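Skip to content

How to chase a missed cabinet handle in simulation before you blame the gripper
By Themba Naidoo

The task is dull. Two-armed mobile robot, simulated apartment, go to the cabinet, close on the handle, pull. Our Nernano build ran it overnight and reported 3468 successes out of 4000. I didn't believe it. When I replayed 50 of those "successes," 58 percent ended with the jaws shut on air and the door where it started. The Mullico checker was awarding a pass as soon as the fingers finished closing.

If your numbers look that friendly, work through this before touching the policy.

1. Stop trusting the pass flag. Open the log and find what the checker reads. Finger position alone proves nothing. You want contact on both fingers plus a change in the door joint.

2. Freeze the episode before the close command. Save the view from each wrist and from the head at the same tick. If your tool saves them one after another, as Cisteo did for us until October, the arm has moved between shots and you'll be comparing garbage.

3. Look at the wrist view of the arm that's supposed to grab. Is the handle in the gap between the fingers, or just near it? Near it is what a bad approach angle looks like, and it will fool you at thumbnail size.

4. Check the other arm too. Ours got ignored for weeks. An idle arm pointed at a panel can bump it, and the bump shifts the base enough to spoil the grasp.

5. Compare the handle's collision shape with the one you see. In the Motaung asset pack the visible bar and the solid bar didn't line up. I was told this was fixed. Check it yourself.

6. Rerun with the same seed and only one change. People who change the seed and the checker together deserve the graph they get.

A word on step 5: padding the collision shape will raise your score. It will also teach the robot to grab a handle that isn't there, so don't try the result on hardware with anyone in reach. 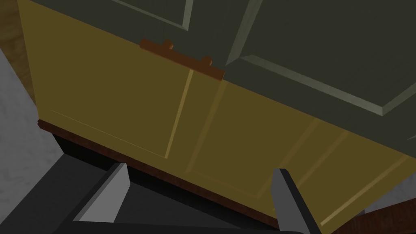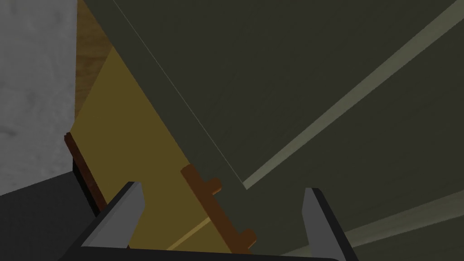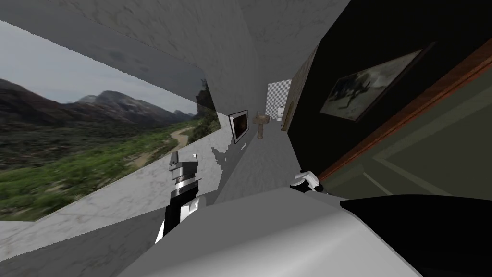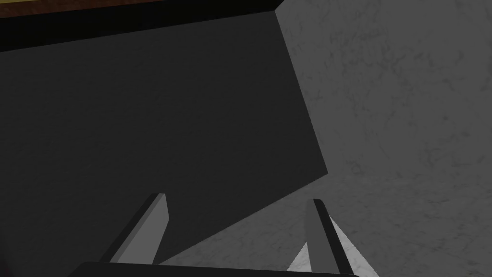 Simulator views. First and second: open fingers and the brown handle on the yellow front. Third: both arms and the hallway. Fourth: fingers at a dark gray panel.

12 shares | 7 comments

We use cookies to remember your settings. Accept | Manage

Contact | Back to top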